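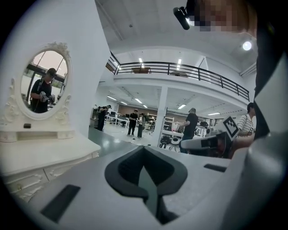
# Acta de la reunión sobre la nave de muebles

Fecha: 11 de diciembre de 2024
Lugar: planta baja, al pie del altillo
Preside: Efren Estrella
Toma nota: Jayson Baluyot
Asisten además: una persona de taller, una de transporte y la encargada de ventas de Pimdale

Se abre la sesión con el acta anterior, la de noviembre, que se aprueba con una corrección: donde decía «cómoda» debe decir «tocador».

## 1. Tocador blanco

Se trata primero el tocador blanco con espejo ovalado. Efren Estrella explica que llegó en el lote de Pletberg y que sigue sin ficha. Baluyot lee el borrador: mueble blanco tallado, espejo ovalado con marco decorado y remate floral, cajones con molduras en la parte baja. Ventas pide que se añadan las medidas y que no se escriba «antiguo» mientras no haya un papel que lo diga. Se acepta.

Se discute el precio. Estrella propone 780 euros. Ventas considera que en Pimdale una pieza así tarda en salir por encima de 700 y recuerda el caso del aparador de Evska, que hubo que rebajar dos veces. Taller opina que conviene esperar a revisar las guías de los cajones y la fijación del espejo antes de poner ninguna cifra. Se acuerda dejar los 780 euros como precio de salida, sujeto a esa revisión.

Queda pendiente decidir si se retoca la pintura. Taller prefiere limpiar solo con paño y jabón neutro — el relieve de la talla se empasta enseguida si se le da otra mano. Ventas no se opone.

## 2. Colocación en la planta baja

Transporte pide que el tocador no se mueva más de lo necesario y que, cuando haya que hacerlo, el espejo se desmonte y viaje aparte. Se acuerda que lo muevan siempre dos personas.

Ventas propone que las piezas con espejo se pongan de cara a las ventanas. Baluyot señala que con sol bajo deslumbran al que entra y sugiere girarlas un poco. Se probará durante una semana y se comentará en la próxima reunión.

El pilar que sostiene el altillo se deja libre por todos los lados. Taller había pedido apoyar allí los cabeceros sin montar; no se aprueba. Los cabeceros irán contra la pared del fondo, de pie y con cartón entre uno y otro.

## 3. Altillo

Estrella informa de que arriba siguen piezas del lote Eglītis sin clasificar. Según la hoja de entrada son 63 bultos, contando cajas de herrajes. Baluyot se ofrece a revisarlos con transporte y a separar lo que esté incompleto.

Se recuerda que nada se apoya en la barandilla ni se pasa por encima de ella. Lo que no quepa por la escalera se desmonta.

## 4. Iluminación

Ventas dice que bajo el altillo los blancos se ven más fríos que en el resto de la nave y que algunos clientes preguntan por el tono real. Se habla de cambiar los paneles fluorescentes. El presupuesto pedido asciende a unos 2.000 euros con instalación y parece alto. Estrella pedirá otro. Entretanto, las fotos de muebles blancos para la web se harán cerca de las ventanas.

## 5. Etiquetas

Las etiquetas adhesivas dejan marca en las superficies pintadas. Se pasa a etiqueta de cartón con cordel, atada a un tirador o a una pata. En el tocador irá atada al mueble y no al marco del espejo. Baluyot encarga el material.

## Acuerdos

- Completar la ficha del tocador con medidas — Baluyot.
- Revisar guías y fijación del espejo — taller.
- Mantener 780 euros como precio de salida hasta tener la revisión — ventas.
- Clasificar el lote Eglītis — Baluyot y transporte.
- Pedir segundo presupuesto de iluminación — Estrella.
- Comprar cartón y cordel para etiquetas — Baluyot.

## Ruegos y preguntas

Transporte pregunta si las mantas de embalaje que vinieron de Pletberg hay que devolverlas. Estrella cree que sí y lo confirmará por teléfono. Ventas pide que se guarden dobladas y juntas hasta entonces.

Se levanta la sesión a las 11 h.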